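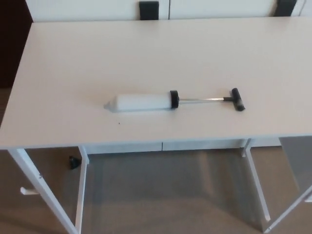 Drulesa Hand Pump Notes

Welcome! Drulesa is a collection of notes and pictures for people who love simple hand pumps – the sort you work with a T-shaped handle and your own arm. We think they're brilliant little things, and we'd like more people to keep them going.

What's in it

1506 pictures, sorted into 24 folders by style of pump
505 short text notes, one pump to a note
parts.txt, a list of 63 words for pump parts, with other spellings and nicknames

Words we use

Barrel: the main tube. Ours come in white, grey and every colour in between.
Nozzle: the narrow tip at the outlet end.
End cap: the collar the rod passes through. Please don't write "lid".
Rod and handle: always two entries, even if they're joined for good.

Getting started

Open the folder called Unutstead first. It has the plainest pumps, and you'll pick up the part names in no time! Iyamu is trickier, with lots of odd handles.

Known gaps

Foot pumps aren't covered yet. A few notes in Roltis still say "plunger" for the whole pump, and we're fixing those as we find them.

Changes

October: added the Roltis folder and tidied the parts list.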